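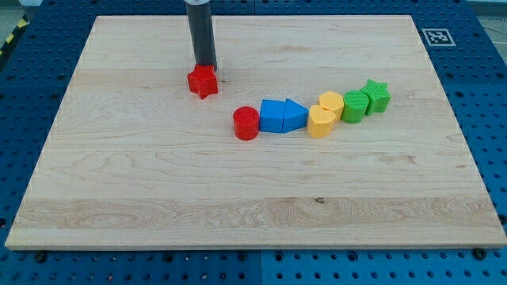 Pryor Street Toy Library Gets Its Shape Blocks Back Out

Well, I finally made it over to the toy library on Pryor Street, and I came home with sawdust on my sleeves and a very big grin! If you have kids under five you probably already know the place - it's the narrow brick building with 1856 carved over the door, right past the bakery - but you may not know that the shape block corner is open again after being closed all winter. June seemed like a long wait when they first put the sign up, and then suddenly there we all were at ten in the morning with strollers parked three deep in the hallway.

The corner used to be a rug and two plastic tubs. Now it has proper work tables at kid height, and boards to build on. I'm a little in love with the boards. They're maple, pale and smooth, and if you get your nose down close (my three-year-old made me) you can see tiny wavy lines running through the grain. One of them has a small dark knot in it, and I can promise you that knot is going to be a bug, a button and a bellybutton before the summer is over. The boards were planed and sanded by Yasuo Ogura, who has a shop behind his house in Elato and wouldn't take a penny for the work. He told me he'd had the wood put by for a bookcase. "My wife says we have enough books," he said, and went back to checking the corners with his thumb.

The blocks themselves are plastic, nice and bright, in all the shapes you'd want: stars, cylinders, rectangles, triangles. Ghazala Bajwa runs the morning sessions and she spent a good part of the spring sorting them. There are 572 in the collection now, after the odd ones and the chewed ones were pulled out, and every one got washed (she did the whole lot in her own kitchen sink, bless her!). She likes to start the little ones off with a line. You put down one block, then the next one beside it, and let the line bend wherever it wants to go. My daughter's line bent straight into the lap of the boy next to her, but he was very good about it.

What I liked best was watching the kids find out which shapes want to sit together. A flat side goes up against a flat side just fine, so a rectangle and a triangle in the same blue turn into one long pointy thing, and that was a boat, a crayon and a pencil all inside of five minutes. The cylinders are fussier. And the red stars hardly ever make it into the line at all! They get a spot of their own on the board, like the star on top of the tree. Mio Honda, who brings her twins over from Jimer on the bus, told me hers won't let anybody move the star once it's been placed. I believe it, I heard the yelling.

Sessions run 60 minutes and there's room for 17 children at a time, so do call ahead or put your name on the sheet by the front desk. Mornings fill up first. The afternoon session starts at 2:30 and it was much quieter when I peeked in - just Zaid Nassar and his grandson, who had a whole table to themselves and were deep in a talk about whether a triangle has a front.

It's free if you have a library card, and you can get one at the desk while you're there. Bring socks, because shoes come off at the door, and bring a snack for afterward since there's no eating near the tables. There's a bench out back in the shade that's perfect for that.

Boards and blocks stay at the library for now, but Ghazala says she hopes to have take-home sets ready by fall - a small board and a bag of shapes you can keep for two weeks. I've already put us down for one!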